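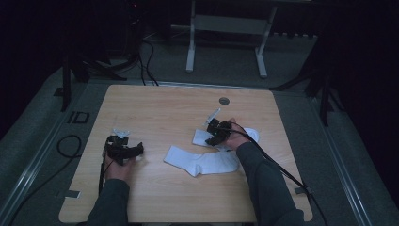 Sock pairing, the December round

18th December

I did the socks last night. All of them, including the bag that has been sitting in the bottom of the linen cupboard since August. It took 90 minutes with the radio on, and I should have done it months ago.

There are four of us in the house in Pemville and everybody's socks go through the same wash. Two of us wear mostly white ones. From a distance a white sock is a white sock, but put two side by side on a table and you soon see that one has a longer cuff, or a ribbed ankle, or has gone a bit grey in the heel. That is why I gave up doing it on the bed. The doona cover is white as well and I was losing socks against it, then finding them at night with my feet.

A table works much better. Any colour will do as long as it isn't the colour of the socks. I work standing up, because if I sit down I start reading something.

The method hasn't changed much since I wrote about it a couple of years ago, but a few people have asked, so I'll put it down again.

Everything gets turned right side out first. I used to do this as I went and it slowed me down, so now it is a separate job. The school socks are the worst for it. They come off in a ball and stay in a ball through the wash, and the middle of the ball is still damp when the rest is dry. Any that feel damp go back on the airer and wait for next time.

Then I sort by colour into heaps. Black, navy, white, and a heap for anything with a pattern. The patterned heap gets paired first since it is the easiest, and it makes the whole pile look smaller.

For the whites I put one sock down flat with the heel out to the side, smooth it from the cuff to the toe, and lay the next one on top of it. If the heels line up and the cuffs finish in the same place, they are a pair. If they don't, the second sock goes to the side and I try another. I don't worry about whether they started life together. If they are the same length and about as worn as each other, they are a pair now.

Folding is where people have opinions. My mother rolled hers and tucked the cuff over the lot to make a ball, and I did the same until my thirties. The trouble is that it stretches one cuff out of each pair, always the outside one, and after a year you have one sock that stays up and one that ends up under your heel. I fold in thirds now. Both socks flat together, toe up to the middle, cuff down over the toe, and stand them on end in the drawer. They do fall over when the drawer is half empty. I have put an old shoebox lid in there and that mostly holds them.

The drawer itself is the top one in the tallboy, 92 cm wide, and it was a mess before I started. I took everything out, wiped it down and found two hair ties and a museum ticket. Underwear went back on the left, socks on the right – the other way round from before, which I already regret, as I keep opening it and reaching for the wrong side.

Now the odd ones. There is always a bag of odd socks. I used to keep them forever, on the theory that the other one would turn up, and sometimes it did. My rule now is that a sock gets two rounds in the bag. If it has no partner by the end of the second, it goes in with the rags. White cotton ones are good on the hand for dusting blinds, and the thick football ones do the bike chain. Last night's round cleared out most of the August bag, although I gave one green hiking sock an extension. It was expensive and I am fairly sure the other one is at the shack.

A reader wrote in after the last post to suggest those little plastic rings that hold a pair together in the wash. I have tried them. They work if everyone in the house uses them, and in this house one person did.

The other suggestion was to throw the lot out and buy a single kind of sock for everyone. I can see the sense in it, but our feet go from a child's size to a men's twelve, so it wouldn't get us very far. I have at least stopped buying mixed packs for myself. All my new ones are plain white, same brand, same length, and I bought them on the one day so they'll wear out together.

Next on the list is the towel shelf. I have been putting that off as well – some of those towels were here before the kids – and it will probably wait until after New Year. The airer needs a new foot before then too, as it has started leaning towards the laundry door whenever there are jeans on it.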